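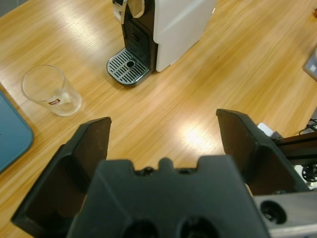

I replaced the task planner on our two-arm setup in April and the notes have been sitting in a text file since. The old planner, written by Ntombi Adams, was one long state machine. The new one is a behavior tree running on top of Pluvar, our in-house motion layer.

The biggest gain was in arm arbitration. Each arm now requests a volume of space before it moves and releases it on arrival. Requests expire after 600 ms.

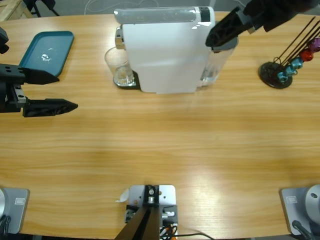
Both arms over the table, right finger at the water tank.

Deadlocks dropped out of the logs once I added the expiry. Planning time is capped at 900 ms per segment, and a plan that misses the cap falls back to the last stored path.

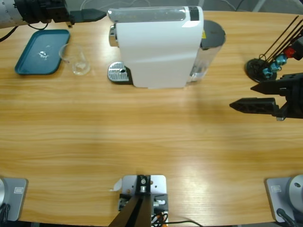

Perception needed more work than planning. Depth on clear objects is poor, so I stopped using it for them and fit outlines in the color image instead. The empty cup beside the teal tray is a typical hard case, with wood grain showing straight through it. The outline fit takes 48 ms.
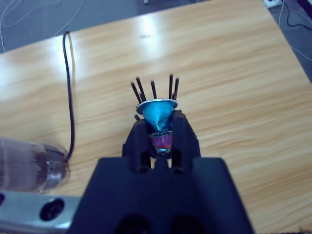 Grasp checks used to compare finger width against a table of known parts. Dumisani Kruger suggested comparing a wrist view mask as well. With a cone between the fingers, width alone says little about where along the taper it is held, and the thin rods sticking out of the top have to go into the collision model too. I add them as one padded cylinder.

Still open: 7 failing tests in the replay tool, all in timestamp handling.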